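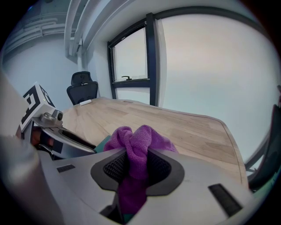

Cleaning and storing model locomotives at home

Reading time: 2 minutes

I keep my small diesel shunters on a shelf in the workshop, and two times in a year I take all of them down for cleaning. These are the habits which I have after many mistakes. They are for ready-made models in plastic, but for brass you can use most of them too.

Dust first, always dry. Use a wide soft brush, the kind for make-up is very good, and go from the roof down to the frame. Do not blow with the mouth. Handrails on the older Riedl models are pushed in without glue, so hold the brush flat there and go along the rail, never across.

Fingerprints on the hood come off with a cloth a little damp with water and one drop of dish soap. Do not rub over the printed numbers. I once lost half of a depot name on a green shunter and I had to order the decals from Breltham. They came in August, after I had already forgotten the order.

Wheels. Put a strip of kitchen paper across the track, wet it with isopropyl alcohol, and let one bogie run on it while the other one takes the current. Then turn the locomotive around. For a two-axle engine this does not work so well, and I hold it upside down in a foam cradle, with two wires to the wheels, and touch the tread with a cotton swab. Check after for cotton hair around the axles.

Oil. One very small drop on each bearing, from a needle. If you see the oil, it is too much. The gears take grease, and only the type which is safe for plastic. Write the date on a piece of tape under the box.

Weathered models I do not wash at all. Powder that is not sealed will go away with the first touch. Pick them up by the buffers or by the fuel tank.

For sanding rust marks on a self-made load, start with 800 grit and stop early.

Storage. Original box if you have it, but take out the old yellow foam, it becomes sticky and eats the paint. I wrap in acid-free tissue and put the box flat. The attic is too hot in summer. My list has 77 boxes now and every one has a number on the short side, which I should have done from the beginning.

Comments

Said Nasr: For the sticky foam, when it is already on the paint, what do you use? I have a Kavow railcar with this problem on one side.

Brândușa Surdu: Said, try white spirit on a cotton swab, but first under the frame where it does not show. On mine the paint was fine, the lining got a bit dull.

Said Nasr: Thank you, most of it is off now.

December 2024 | Contact: Prisar Model Workshop | All rights reserved | Back to top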